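Week 4 handout: Counter service, cups and the side table
Relau Hospitality Certificate, Unit 2

Read this before the practical on Wednesday. We will not have time to go over it again in class.

Today's topic is how cups are stored and set out ahead of service. Start with the two tables. The near one is for cups only. Fruit, plates and tissues go on the far one, against the wall.

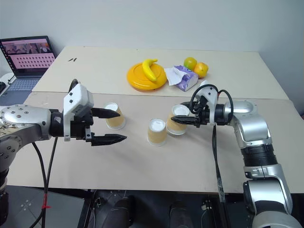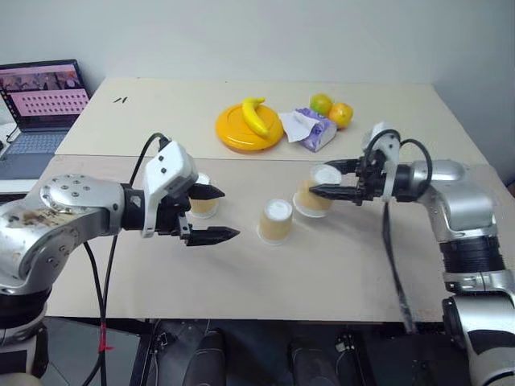

Three tan cups on the near table, fruit and the tissue box on the one behind, in both.

Paper cups go upside down until they are needed. Dust settles on the base and stays out of the part people drink from. An upturned cup also stands on its rim, the wider end, so it is harder to knock over.

Leave space between cups. You should be able to get your fingers around one without touching its neighbor. Pick it up by the side, low on the body once it is turned over, and keep your fingers off the rim.

The Urquhart section disagreed with part of this last term and asked that their objection go in the notes: a cup standing upside down is only as clean as the table under it, so if the surface has not been wiped, a sleeve or a closed dispenser is the better choice. They would also set out fewer cups at a time and refill more often.

Both points are accepted. Wipe the table first and let it dry — a damp table softens a paper rim quickly. For the practical, set out what you expect to use in one sitting and leave the rest in the sleeve.

Side table
Whole fruit can sit out without a cover. Once it is cut, cover it or put it away. Put bananas on a plate of their own, as they mark easily under other fruit. Keep the tissue box within reach, with one tissue pulled up.

For Wednesday
Read the Colance case, pages 2 to 13. The café in the case ordered 3,884 cups for the season. Work out how you would store them if there were no back room, and bring a half-page sketch. Hair tied back, sleeves above the wrist.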